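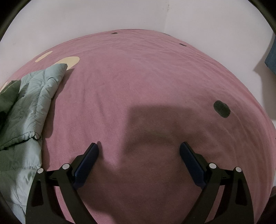
Pink sheet, spare room.

Search this blog
Type and hit enter

Back on the lichen labels. Quick one because the kettle's on and I have to be out the door by 4.

So the Cultlow herbarium has finally put its lichen packets up, scanned, front and back. 3633 of them. I'd been told July and didn't believe it, but there they are. Free to look at, no login. The search is clunky (it won't take an accent, so try Sindelar if Šindelář gives you nothing) but the scans are sharp enough to read pencil.

I went straight for the Alness packets. More than 700, mostly crusty grey things off fence rails and old stone, which is my favourite kind of lichen and not many people's. The handwriting changes partway through and I'd love to know why. Early labels are tidy, with the tree, the side of the tree, the weather even. Later ones just say "rock" or "bark, wet". One says "same as before". Same as before what??

Thirteen of them have a little sketch of the spot inside the flap. A gate, a creek bend, a leaning post. I've saved all thirteen, and printed the creek one to see if I can match it to the old parish map. No luck so far, the scale is all over the place.

Names are a mess, be warned. Plenty are still filed under what they were called when they were collected, so you need the old name and teh new one open side by side. I've been using the Ernoler checklist, which is a bit behind on Lecanora but fine for the rest. If anybody has a better list with the colour notes in it, leave a comment.

Also found a packet with the wrong scan on the back, a moss label. Emailed them. Got an answer in an hour, very freindly, they'll fix it.

More when I've got through the Cladonias. Might be a while.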